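Catora is a small company which lends tableware and washes it afterward. We started in January with one van and a set of plates that Samina Ghauri had bought for her sister's wedding and did not want to sell. Today we have over 4000 pieces in stock, and we still wash every one of them ourselves.

Our customers are families, offices, small restaurants and two schools. They choose what they need, we bring it in gray boxes, and after the meal they put everything back in the same boxes. It is not necessary to rinse. We ask only that bones, napkins and lemon slices go to the garbage and not to our boxes, where we find them very often.

## How we wash

We prefer white dishes. They go with any food, and a chip or a brown line on the rim is easy to notice. Before washing, each large dish is turned over and looked at from underneath, because dried sauce likes to stay there.

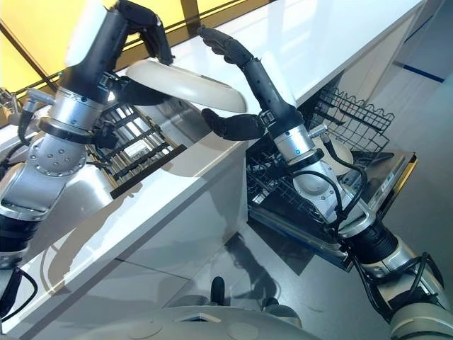 Plates from one order stay together the whole time, from the box to the shelf. This was an idea of Adjoa Nutsugah, who keeps the stock list. Before that we mixed everything, and for a whole month we were looking for the same six soup plates.

The dishwasher is loaded from the back to the front. Deep dishes lean a little forward so that the water can run off them. We do not fill the rack completely, even on busy days — two calm loads give a better result than one crowded load. Wooden spoons and good knives are washed by hand.
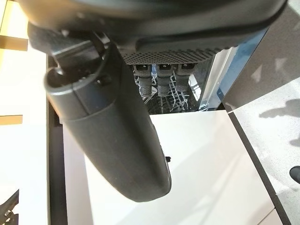 Joni Tikkanen wrote to us after his first order that he had always pushed the plates in until they touched each other, and that he had blamed the detergent for 13 years. He asked if he may print our loading rules for the kitchen at his office. Of course he may, and so may you. The rules are on one page and you receive them with your first delivery.

Glasses come out last. We open the door, wait 20 minutes and dry the bottoms with a linen towel, the ones called Gil, which we buy by the dozen. Then the glasses are held against the window. If there is a cloud on a glass, it goes back.

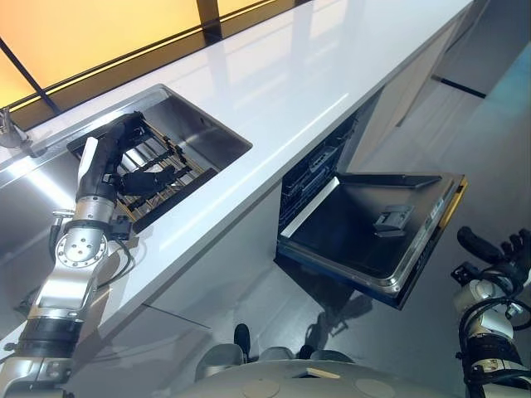 ## Who we are

- **Samina Ghauri** founded the company and answers the phone until 2 p.m.
- **Adjoa Nutsugah** takes care of the stock and knows which bowls belong to which lid.
- **Kamran Paracha** drives, carries and repairs the boxes.
- **Danish Abbasi** is responsible for the washing and for our evening courses.

## Courses in the kitchen

Danish teaches small groups how to keep a working kitchen in order. The course is called Plarnine, after the street where we had our first room, and it takes one evening.

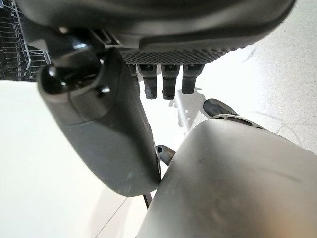

Most participants come to learn about stains and limescale, and they are surprised that we begin with cleaning the filter. After that we speak about water on the ground, and how to empty the lower rack without dripping. A bright floor like ours is a strict teacher in this matter, so please bring shoes that do not leave marks. We have aprons in all sizes.

To borrow dishes or to join a course, write to us with the number of guests and the hour of the meal. Samina replies the same day, and if you are not sure how many plates you need, she will gladly calculate it together with you.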